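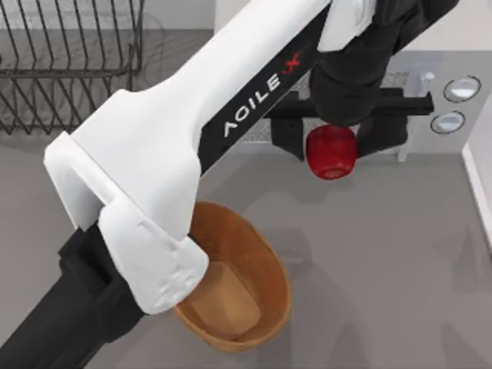

Apple in gripper near the bowl, sim kitchen, arm view

Relabeling failed sim rollouts instead of tossing them: first results

narasa_sim
Posted in Manipulation & Learning, April

Finally have numbers to share! I've been playing with a relabeling trick for pick-and-place and I'm way more excited than I should be at 1 in the morning. The usual recipe is to run the policy in sim, keep the successes and delete the rest. What I do is cut every failed episode at the last stable grasp, keep the part up to the cut, and then have the planner finish the job from there. So a run that would have been trashed turns into a demo of getting out of trouble.

Baseline training set was 121 clean episodes. With the repaired ones added it's 161. Same network, same number of training steps. On the apple task the new policy regrasps when the first close is bad, and the old one just sails off to the bowl with nothing in its fingers. Watching it go back for a second try the first time, I yelled loud enough to wake the dog.

Code is a fork of Zenik, with the cutting script in tools/. It's ugly but it runs.

kheinonen_t
Nice! Two questions. How do you decide what counts as a stable grasp? And is the planner using privileged state? If it knows exactly where the apple is, your repaired endings will look much smoother than anything the policy could do from cameras.

narasa_sim
Contact on both fingers plus no slip over a short window. And yes, the planner gets the true pose. I add noise to its waypoints so the endings aren't too perfect, but you're right that it's cheating a bit. Another view of the carry:

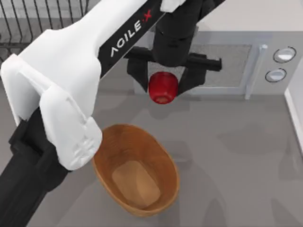

Re: is this just more data?

jitiditz
Playing the grump here, but 161 against 121 isn't a fair fight. You have 40 extra episodes. Maybe any 40 would do it. Collect 40 more clean ones, train on those, and then compare. I've been burned by exactly this.

narasa_sim
Totally fair, and that run is queued! My hunch is that clean episodes won't teach regrasping because there's no regrasping in them. But it's a hunch.

kheinonen_t
I'm with jitiditz on the control, but I lean toward narasa's hunch. Kaisu Rautiainen did a similar thing in our group with drawer opening and the extra clean data barely moved anything. Small test though, only 2 seeds.

jitiditz
2 seeds is a coin flip, Tapio.

kheinonen_t
Ha, yes. She would say the same.

negi_bot
Jumping in on cameras. What does the policy see once the gripper is away from the object? In my setup the wrist view loses the target as soon as the arm backs off, and then recovery is hopeless.

narasa_sim
Good one, this took me a whole weekend. The wrist view is handy as long as something red is still in it, even off in a corner with mostly bare counter and dish rack around it.

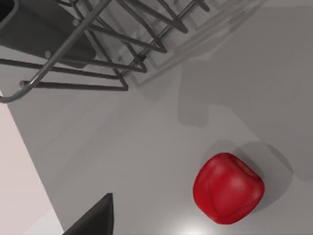 Once the target leaves that view completely, the wide camera has to carry everything, and that's where most of my remaining failures are. I tried feeding in a short history of wrist frames and it helped with the small misses, less so with the big ones. If you have memory to spare, try that before you touch the camera mount.

negi_bot
Will do. How long a history?

narasa_sim
Short! Longer ones made it hesitate over the counter. I'll put the config in the repo tonight next to the cutting script.

jitiditz
Post the control numbers even if they're boring, please.

narasa_sim
Promise. Running it with more than 2 seeds too, so give me a few days.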